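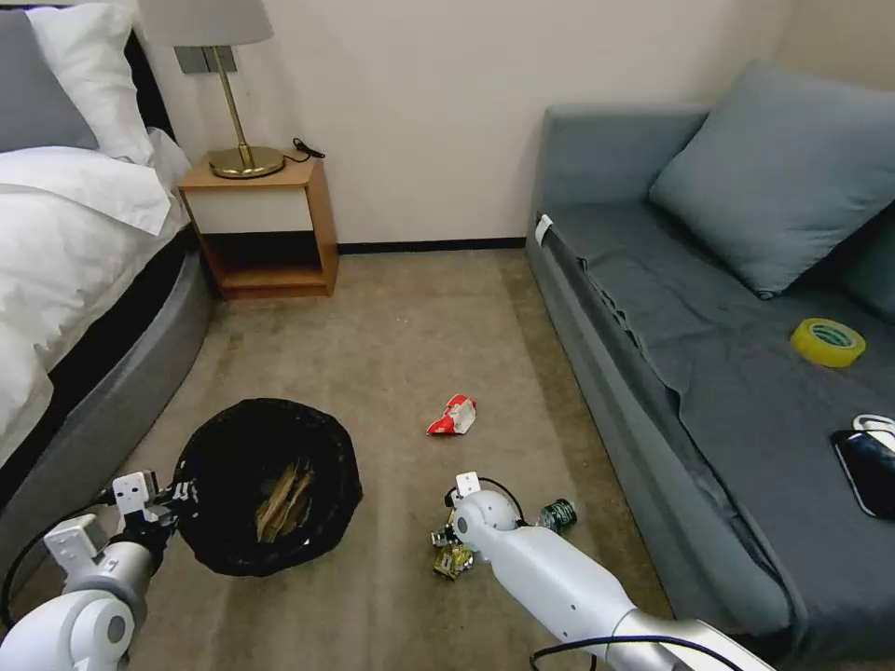

Home | Ask | Bedrooms | Cleaning | Log in

Resetting a small bedroom between guests: what order?

I let out a furnished room with a bed along one side and a sofa opposite. The gap between them is carpet and it shows every mark. By the time I've done the bed, the sofa cover and the rubbish, I've usually trodden bits into the floor and have to hoover twice. The duvet is white, so I don't want it touching the carpet either. Is there a set order people use? I have until 6 on a Sunday.

Posted by Zallthorpe

Print this page | E-mail this page

Boateng

Rubbish first, always. I do 16 changeovers a month and the order hardly varies:

- Clear the sofa and the top of the nightstand. Tape, chargers and phones get wrapped up in bedding otherwise.
- Take one black bag round the whole room and put wrappers in as you find them. Gather the top before you move it, as small scraps sit on the outside and drop off.
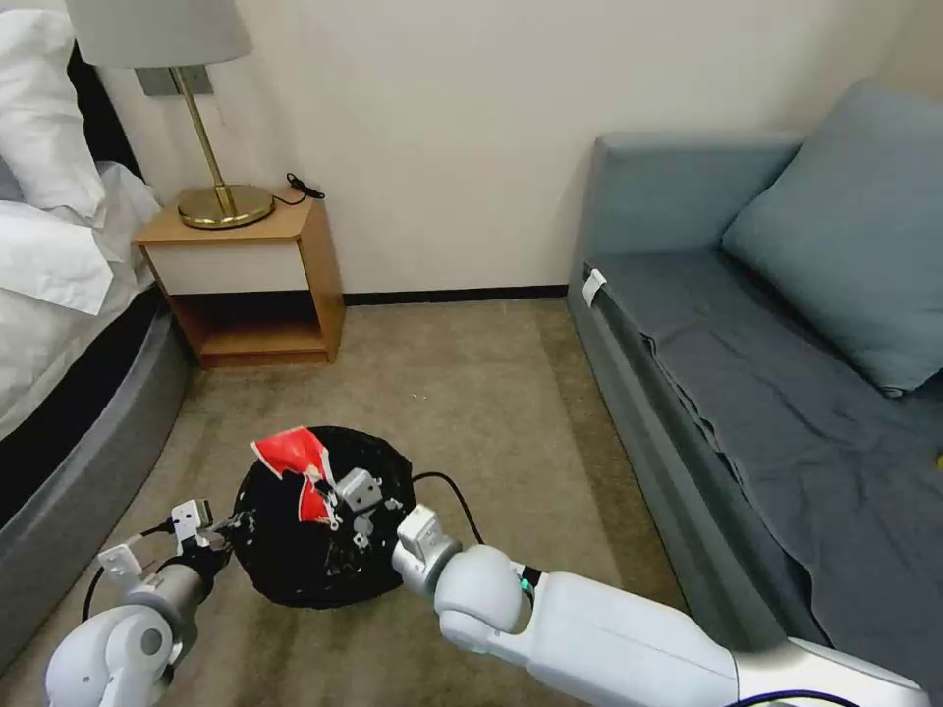

- Strip the bed and put the duvet on the sofa, never on the floor.
- Shake the sofa sheet outdoors if you can, then put it back and tuck it in behind the seat.
- Wipe the nightstand, including the open shelf, and the base of the lamp. Brass shows fingerprints.
- Make the bed. Fold the duvet sides up on to the mattress for now.
- Hoover from the far wall to the door, then let the duvet down.

For old wear marks on beige carpet, hoovering won't do much. Hire a carpet washer once a year.

Barnard

Just hoover last. I use a handheld, 700 watts, fine for a small room.

Soren

Agree with Boateng, except I do the dusting before the bed is stripped. Dust lands on the old sheets and goes off to the wash with them.

Comments (3)

Far wall to door works, thanks. Only hoovered once this week.

What size bags do you use? Mine split.

Does anyone iron the duvet cover? Mine always looks rumpled.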